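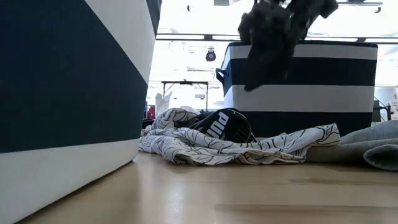

Boris Vlachou thinks the whole business of fabric bins has been oversold, and he told me so before I had my coat off. You buy two, he said, and what you own after that is the same mess in two places.

I had come to talk to Kevser Karakaya, who sorts other people's bedrooms for a living under the name Drinora. She let him finish. Then she said he was mostly right, and I put my list of questions away.

"A bin has never tidied anything," she said. "People send me a photo of the thing they bought. Navy stripes, white stripes, lovely. Then I visit and the clothes are on the floor in front of it."

So why does she still recommend them? Karakaya charges 70 dollars for a first visit, and I wanted to hear what the money buys if the answer is a striped tub on the floor. She didn't seem offended.

"An open top," she said. "That's what I care about. If there's a lid, a tired person puts the shirt on the lid. I don't care about folding in there, either. Drop it in. It's a bin."

I said that sounded like a hamper. She agreed that it did. With two bins, her rule is that one takes clothes for the wash and the other takes clothes worn once that will be worn again. Both can match, and she leaves them unlabeled. I asked how anyone remembers which is which. "They get it wrong for a week," she said.

Vlachou, who had been quiet, wanted it noted that he got it wrong for longer than that.

She is firmer about what stays out. Shoes and bags don't go in with cloth, whatever the brand on them, and a soft bin is a poor home for anything heavy because the sides belly out and the whole thing leans. Handles she calls useful on a bin you carry to the washer and decoration on one you don't.

I asked about the claim on the Drinora flyer that 8 minutes a night will keep a bedroom floor clear. Had she timed it? "I timed myself," she said. In whose bedroom? "Mine." She has no children and, by her own account, not many clothes. I would take the 8 minutes with some caution.

She did better on the question of what to pick up first. Big cloth, she said: the sheet, the throw, whatever is spread out with other things caught in it. Lift that and you find out what you're dealing with. I tried it at home that evening and found a library book.

Vlachou still keeps his clothes on a chair.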